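Last updated: August
By Mwajuma Gachanja, with Kimutai Sang and Selim Yazıcı

4.2 Segment boundaries, or where one pick ends and the next begins

I have to confess that we wrote the segmenter last. The planner in Kioko wants short clips, each with one grasp and one release, and for months we cut them by hand on Tuesday afternoons (Kimutai did most of it, and he was very patient). Our sessions hold 2529 picks once you throw out the aborted ones, and that is far more cutting than I ever want to watch anyone do again!

The first version of the tool, which we called Keneck, just thresholded the jaw width. Jaw closes, pick starts; jaw opens, pick ends. It worked beautifully on boxes and badly on almost everything else, and the trouble was squeezing. People squeeze a soft bag, let go a little, shift the wrist and squeeze again, and the threshold version called that two picks. So we added a second signal, the wrist speed from the pose tracker, smoothed over a window of 20 samples – long enough to ride over a re-grip, short enough to keep two quick picks apart. A boundary is now proposed only if the jaws are open and the wrist has left a small ball drawn where the last closure happened.

The radius of that ball was tuned on the Flurndale sessions and then left alone for the rest of the paper. I would have liked to learn it per object class, but Selim talked me out of it, and I think he was right. We had 59 disputed boundaries left after tuning, and most of them came from operators who paused with the jaws open to make up their minds.

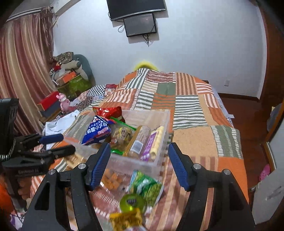 Keneck's harder job is deciding which tool a boundary belongs to when a session has two. The pose streams are separate, but the contact estimate comes from a view that can take in both grippers, and early on it happily credited one hand's grasp to the other. Figure 1 has the kind of view I mean: both jaws of the near gripper are open over the quilt, while the second one comes in from the left with a fingertip over the edge of the snack containers. A detector that only asks "is there a finger by the bin?" says yes for the wrong tool. We now project each tool's fingertips from its own pose and keep a contact only if the projection lands on the detected pad, and a mismatch of more than 480 ms between jaw signal and contact sends the clip back for a human look.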